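Rirport picks a gripper, and the cheap one wins

Rirport, the garment-returns company that has spent most of this year trying to teach machines to pick up other people's sweaters, has settled on a gripper. It is the plain one with two fingers and no opinions.

The company said Thursday that it had finished comparing three hand-held grippers at its Lubis test room. The tools are carried by people, who do the picking while the tool records how it went. Whichever design did best was to be copied onto the arms that will one day do the job alone, or so the investors have been told.

The Tindus entry arrived with soft fingertips and a thick manual. Jollonow sent a suction model that worked beautifully on plastic bags and sulked in the presence of knitwear. The third was put together in house by Haziq Sumampouw, an engineer who describes his design philosophy as "whatever was in the drawer." 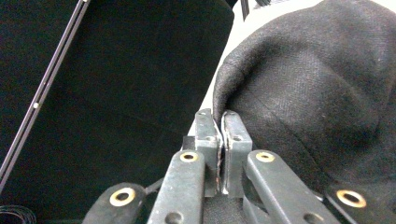
Fabric is where grippers go to be embarrassed. A box has the decency to keep its shape while you reach for it, and a coat does not. Testers were told to go for an edge every time and to take as little of it as they could, on the theory that a small bite is easier to repeat than a big one. Sumampouw's tool does this with two flat-faced metal fingers, which will close on the curled rim of a large charcoal cloth and leave the rest of it to bulge off to one side. Four dark bars fan out below the fingers, with brass-colored grommets near their upper ends, and give the thing the look of a music stand that has taken up fishing.

Each tool got 900 attempts. The in-house gripper held on for 731 of them. Tindus came second, 5 grabs behind, a gap that Intan Goh, who ran the comparison, called "a tie with paperwork." Suction finished 200 behind the winner and has been reassigned to bags, where everyone agrees it will be happier.

What decided it was the price of replacement parts. The soft Tindus tips tore on zippers and had to be ordered. Metal fingers get scuffed and go back to work.

Amirul Ngui of Tindus said the company respected the result and would be sending a tougher fingertip in October. Jollonow did not return a call.

The next round moves the winning fingers onto a fixed arm and adds wet towels, a category Goh asked for and the testers did not. Victor Shirima, who carried the tools for most of the afternoon sessions, said he looked forward to watching the arm try. "My wrist has some notes for it," he said.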